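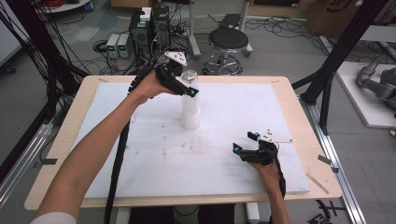
*Reading time: 2 minutes*

**Vislow Handling Cell: Minutes of the Maintenance and Setup Meeting**

Held Monday, Terwood site. Talha Bugti took the minutes.

## 1. Previous minutes

The minutes of the previous meeting were approved with one correction. The recorded run count for the left gripper should have read 2,793.

## 2. Grippers and finger pads

The group reviewed the condition of the two hand-held grippers. The interval for inspecting the finger pads, now set at 700 runs, was judged too long for work with ribbed cups and smooth bottles. It was agreed to shorten the interval to 300 runs. Both pads on a gripper are to be changed together, and the opening width is to be checked again before the cell goes back into service.

Achari has confirmed that replacement pads can be supplied in matched pairs. The order will be placed this week under the existing Skurov account.
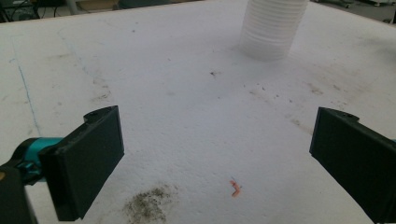 Talha Bugti asked whether the opening width needed to be checked at the start of every shift as well, and noted that the current checklist mentions it only after a pad change. The group agreed to add the check to the shift start page. The result is to be entered in the cell log with the operator's initials.

The foam board was also discussed. Stains and pen marks have built up on the working surface, and the board is to be replaced at the next planned stop. Until then, operators are asked not to add further marks.
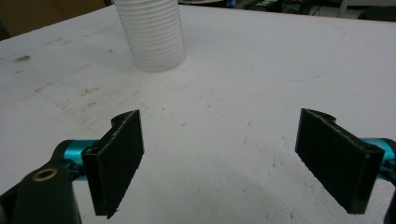
## 3. Cables and floor area

Cables on the floor behind the table are to be sorted, labeled at both ends and routed clear of the stool. Power to the cell must be off while this is done. The gripper cables need enough slack for a full reach across the board, and the present lengths will be kept.

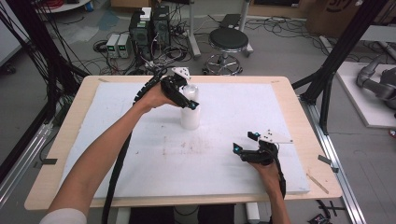
*Both grippers over the board, with the bottle between the open fingers of the left one.*

## 4. Actions

- Place the pad order with Achari: T. Bugti
- Revise the shift start page: T. Bugti
- Replace the foam board: cell operators, next planned stop
- Label and route the floor cables: cell operators, same stop

## 5. Other business

The request for a second set of grippers was held over to the November meeting. The meeting closed at 3:40 p.m.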